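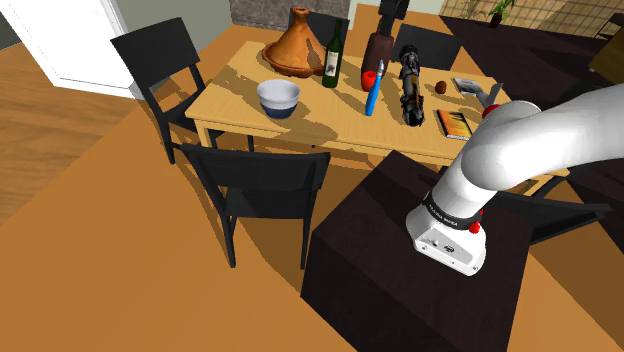 Red lentils stay hard in tomato soup, what do I do wrong?

Asked by Ximena Ledesma in Soups and Beans

Hello to all. I make a lentil soup with one onion, carrots, a can of crushed tomatoes and 300 grams of red lentils. I put everything in the pot together and simmer it for 60 minutes. My sister's lentils are soft in half of this time. Mine still have a small hard center, and the soup tastes sour. The bag is from the Yilma shop and was opened last December. Is it the lentils or is it me?

3 answers

Amanuel Ayele
I think it is the tomatoes. Acid keeps the skin and the inside of the lentil firm. Please try to cook the lentils first in plain water or broth with the onion and carrot, until you can press one flat with a spoon. Only then add the tomatoes, and cook 5 minutes more, or a little longer if you like it thick. Salt is not such a big problem, I add it from the beginning. For the sour taste, fry the tomatoes in oil before they go in the pot.

rellham_kitchen
buy new lentils

user3235
Do you have hard water? In Rellham I had the same trouble with chickpeas, and a small pinch of baking soda in the pot helped. Not too much, it tastes like soap.

Comment from Ximena Ledesma
Thank you Amanuel, I made it again in your order with the same bag, and they became soft. I did not try the soda.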